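From: Madhu Shakya
To: bench-arms list
Subject: Re: [bench-arms] fingered hand vs. plain jaws on small blocks

Palesa Jacobs wrote:
> We have money for one more end effector before November and the group
> is split. Harish wants a second hand like the one Vikas brought back
> from Preltby. I would be happy with another pair of jaws. Has anyone
> run the two side by side on the same task? I don't need a paper, just
> numbers and what went wrong.
>
> Also, are people still using the Flirkden controller for this, or has
> everyone moved on?
>
> Palesa

Hi Palesa,

Yes, we ran them side by side, and I can give you what we have so far. Ankit did most of the runs and I did the rest on Sunday.

The setup is two arms facing each other across a foam mat, with the black hand on the left arm and the gripper on the right one. The objects are the marker blocks from the Bultside kit. We put tape down on the mat for the start and goal positions so that we could reset by eye between runs.

We did 253 attempts in total. I threw out 18 of them where the tracker lost the block before the arm had moved, and I don't count those against either one. On what was left, the jaws did better on every block that started out square to the arm. That won't surprise anyone. They come down from above, they close, and if the pose is off by a few millimeters the block slides into line.

Where the hand did better was on blocks lying at an odd angle. With the jaws you have to get the wrist rotation right or you catch two corners and the block spins out. The hand can come in low from the side and bring the thumb up under the rest of the fingers, and it doesn't care as much about the angle. It is slow, though. Ankit's approach takes more than 20 seconds from the home position, and a good part of that is the fingers opening.

Things that went wrong, in no special order:

The fingertips drag on the mat if the approach height is set too low. Foam gives a little, so you don't get a clean contact signal, and the controller thinks it has hold of something. We raised the approach by 6 mm and the false grasps mostly stopped.

The hand hides the markers. Once the fingers are over a block, the overhead camera has very little to work with. Vikas suggested freezing the last good pose and going in blind from there – crude, but it is what we do now.

The cable on the left arm needs a proper loop with some slack in it. Ours was tied too short at first and pulled on the wrist at full reach.

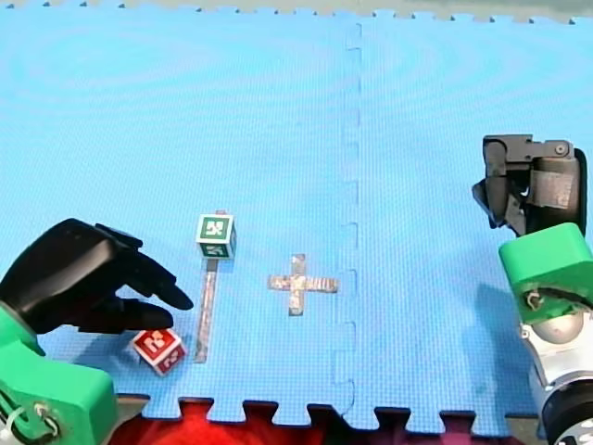
The tape was a mixed blessing. It holds well on foam and you can see it from across the room, but it is shiny, and under our lights it threw off the marker detection when a block was right next to it. I would use something matte if I were starting over. Harish tried turning the exposure down and that helped with the tape but made the red markers harder to pick up than the green ones, so we put it back.

On the controller: we are still on Flirkden for both arms. It handles the jaws fine. For the hand you need the Mishra patch or the finger commands arrive late and out of step with the arm. Harish has a copy that builds cleanly. I have not tried the newer branch and can't say if it fixes this on its own.

If your work is mostly picking and placing parts that come in square, buy the jaws. If you are going to be dealing with parts dumped on a table, I'd wait until we finish the next batch, where both arms get the same set of tilted starts in the same order. We didn't do that this time, so the angle result is weaker than I would like.

I can send the log files if you want to look through them. The column names are a mess, so ask Ankit before you trust the one called "grip_ok".

Madhu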